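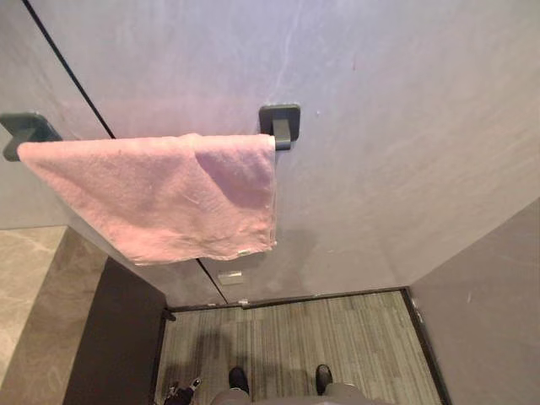 What is a startup accelerator?

A startup accelerator is a program that takes in a group of young companies for a fixed period, usually a few months, and gives them advice, introductions and often a small investment in return for a share of ownership. Some accelerators are nonprofit or run by governments and take no ownership at all.

Startup accelerator

A startup accelerator, also called a seed accelerator, works with founders in batches known as cohorts. Each cohort starts and finishes together, and most programs end with a public pitch event called a demo day. The word is used loosely. Coworking spaces, university courses and consulting packages have all been sold under the name, and no agreed body decides who may use it.

Accelerator and incubator

The usual distinction is time. An incubator may house a company for years and often charges rent, while an accelerator has an end date and picks its companies through an application round. In practice the line is blurry. The Nellow program described itself as an incubator in its first year and as an accelerator in its second, with the same staff, the same building and the same reading list. Mwanahawa Wanyama, in her study of small programs, argued that the change of name mostly followed the change in what grant makers were willing to pay for.

Typical terms

A founder team accepted into a for-profit accelerator signs an agreement giving up a percentage of the company. The payment may be in cash, in services, or in a mixture of the two. Services are harder to price. Office space, legal templates and credits for software are sometimes listed at full retail value, which makes an offer look larger than the cash a founder will be able to spend.

Many agreements also contain a right to invest in later rounds. This can be harmless or expensive depending on how it is worded, and founders who have never raised money before are poorly placed to tell which.
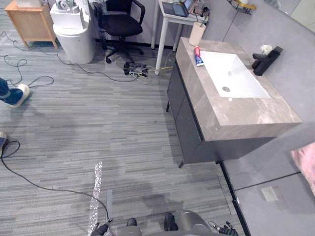 Mentoring

Mentoring is the feature most often advertised and the one with the thinnest evidence behind it. Programs publish long lists of mentors. The Findano accelerator named 100 on its website, though a review by Traian Bogdan found that only 48 of them had met with any company during the cohort he studied. Bogdan did not find that the companies with more meetings did better. He did find that several founders spent a good part of the program acting on advice that a later mentor told them to drop.

Defenders of the model say that conflicting advice teaches founders to make up their own minds. The claim is difficult to test, and it would excuse almost any quality of advice.

Measuring results

Accelerators commonly report the survival rate of their graduates and the total money those graduates have raised. Both figures have problems.

Survival is usually self-reported. A company with a working website and no customers may be counted as active for years. Kozan, a program for first-time founders, listed 218 graduate companies as operating; Beatrice Mwaipopo, who tried to reach each of them, noted that a number had the same contact details as the founder's new employer.

Total money raised tends to be driven by a handful of companies, sometimes by one. It also says nothing about whether the investment would have come anyway. Programs choose applicants who already look promising, so a comparison with startups in general flatters them. A fairer test sets accepted companies against those that narrowly missed the cut, and few programs have released the records needed to do this. Where such comparisons exist, the results are mixed.
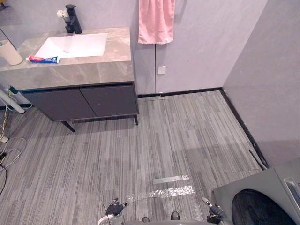
Criticism

Critics have raised objections to the demo day in particular. Wafula Odera described it as a deadline that rewards presentation over sales, and pointed to teams that stopped talking to customers in the last 4 weeks of a program in order to rehearse. Supporters answer that investors do attend and that some checks are written as a result.

A second complaint concerns the suitability of the model for ordinary businesses. The terms assume that a company will grow fast and be sold. A bookkeeping service or a regional food maker may be sound and never produce that kind of return, and its owner will have sold shares to an investor with little interest in steady profits.

Mikmont, which began as a conventional accelerator, dropped its ownership stake after complaints of this sort and now charges a flat fee. Faraji Mushi, one of its early participants, has questioned whether this is an improvement, as the program is now paid the same amount whatever happens to the companies in it.

See also

Angel investor
Business incubator
Convertible note
Seed funding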